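Prornside line — Wednesday running

muthu_p
Is the diesel railcar still doing the 2 o'clock from Kulia on Wednesday? The leaflet says steam only until the end of March.

Mahlangu Halt
Railcar, as far as I know. Steam is weekends. The leaflet is last year's.

zmoodley
Not so, I was on the platform last week and it was the tank engine with two coaches. £8 return, card only.

Mahlangu Halt
That was a crew training turn. I wouldn't travel far on the strength of it.

muthu_p
Thanks both. I'll ring first. Is the Nerkeo car park open? It holds up to 700 at the galas.

zmoodley
Open, but the footbridge is shut — use the crossing. 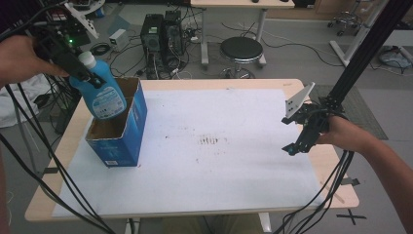
Blue bottle, blue box.

Mahlangu Halt
Put me down for the afternoon. And it is the railcar, I've just checked with the booking office.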